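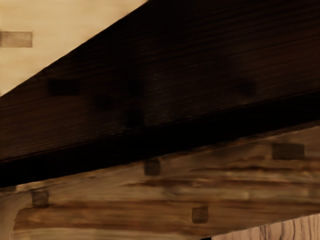 L. Sauerland
Conservation technician, timber and finishes, Lukidley workshop

Notebook, August. Stain and moisture trials, continued.

08:40. Checked the conditioning cabinet before anything else. Humidity had drifted up two points overnight. Door seal on the left side is flattened near the lower hinge. Taped it for now. New seal to be ordered with the next batch of sundries.

Subject of this entry is the iron acetate stain on oak, third round. The Wonidham job needs replacement sections for a dark hall ceiling, and the client wants the new oak to sit beside the old without a painted look. Rounds one and two were too blue in daylight. Round one was also blotchy, which I put down to uneven sanding on my part.

Changes for this round:

Vinegar solution cut by half with deionized water.
Steel wool degreased in warm detergent, rinsed twice, dried before use.
Tannin wash applied first, left one hour, then stain.
Test pieces sanded to 120 only. The finer grit used in round two closed the surface and the color stayed thin.

Test pieces are offcuts from the Willalau stock, quarter sawn, all from the same board as far as the yard could say. Pieces 1 to 4 have the tannin wash, pieces 5 to 8 do not. Piece 8 has a small knot and should be ignored when comparing color.

09:30. First coat on. Pieces 1 to 4 turned gray within a couple of minutes and were close to black by 09:50. Pieces 5 to 8 moved more slowly and stopped at a middle brown-gray. No blue cast on either group under the bench lamp. Will not trust this until I have looked at them by the north window.

10:45. North window. Slight blue on 2 and 3, none on 1 and 4. I applied 2 and 3 from the bottom of the jar, so the solution may have been stronger there. Stir between pieces next time. Jar relabeled.

Moisture readings while waiting. Pin meter, along the grain, three readings per piece and the middle value kept. All pieces between 9 and 11 percent before staining. The long section for the hall is still at 14 at the center and is not ready to be cut. Moved it one rack higher, stickers respaced. It weighed 83 kg on the platform scale, down from the last entry but still dropping, so no joinery on it yet.

Note for whoever uses the scale next: it does not return to zero after a heavy load. Tare it twice.

13:15. Second coat on 5 and 6 only. Darker, but the grain is getting muddy. One coat over tannin gives the better result, with the lines still readable. I would go with piece 4 as the reference.

Oil test on an offcut of piece 4. Thin coat of raw linseed, wiped after 20 minutes. It warmed the color noticeably and took it toward brown, closer to the Wonidham sample than anything so far. Downside is drying time. Hard wax on the other half of the same offcut — drier to the touch, slightly gray, more sheen than wanted.

Stain made up today: 2000 ml. Used 253 ml. Remainder in the amber jar, lower shelf, lid loose because it still gives off gas. Please do not tighten it.

15:50. Rubbed pieces 1 and 4 with a damp white cloth. Light gray transfer from 1, very little from 4. Repeat after a full week.

To do:

Neutralizing rinse on half of piece 1, compare pH.
Ask Willalau yard about a second board from the same log.
Scrape back the knot on piece 8 and use it for the wax trial.
Meter battery is low.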